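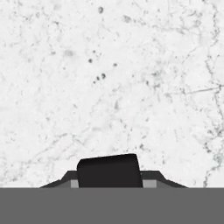 Chapter 6
Acceptance Rules for Simulated Work Cells

6.1 Purpose of this chapter

A work cell that exists only in software is subject to rules in the same way as one bolted to a shop floor. The rules differ in detail, but they serve the same end: a result obtained in one laboratory should be obtained again in another. This chapter sets out the practice followed in the remainder of the book for preparing, checking and recording a simulated cell before any trial is counted.

The reader should be familiar with the terms introduced in Chapter 5, in particular "reference pose" and "trial record."

6.2 The bare-surface check

Every series begins with a rendered view of the work surface with no workpieces on it. The gripper remains in view at its reference pose. Surface patterns need particular care. Veined white marble, for instance, carries dark specks and crack-like lines that a detection program may report as objects. Any such report made during the bare-surface check is a false detection and must be entered in the trial record – it may not be removed by hand afterward.

The Stevesley procedure, used throughout this book, calls for 3,000 bare-surface views per series. Lighting and surface texture are varied between views; the gripper model is not.

6.3 Changes during a series

Once a series has started, the following items are fixed:

the gripper model and its mount
the viewpoint
the set of surface textures
the version of the physics software

A change to any of these closes the series. A new series is then opened under a new number, and the bare-surface check is repeated in full.

6.4 Responsibility

One named person signs the trial record. In the Goltido study discussed in Section 6.7, this was Roksolana Holovko, who closed the first series after 767 trials when the mount was altered. Those trials were kept on file and reported separately from the second series of 1,545.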